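Search this site Go

Magnus Swanson and the black bench

I'd barely got my coat off before Magnus Swanson was telling me about glass. He runs the practice bench at Nokura, where beginners learn to handle lab kit before they're let near anything that matters, and he's been fussing over it since April.

"People think it's the chemistry that scares them," he says. "It's the glassware! They pick up a test tube as if it's going to bite."

I confess I was the same at school – I still owe somebody a beaker. Magnus laughs at that, then tells me Nokura got through 58 tubes in his first term.

His bench has a black top, which he insisted on. Clear glass vanishes on white, he reckons, and he likes the pale wall behind it too (he chose the colour, and he's very proud). The tubes live in a clear rack at the back, by the wall, and he'd rather you left them there until you need one.

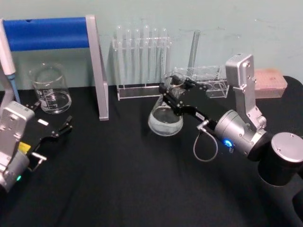
Pipettes, and a bit of nagging

"Tip box at the back, always," he says, when I ask about his rules. "And don't fill the beaker up. A little in the bottom is plenty to practise with."

Does he ever get bored of it? "Never. Well – washing up, maybe."

Contact us | © Nokura | Back to top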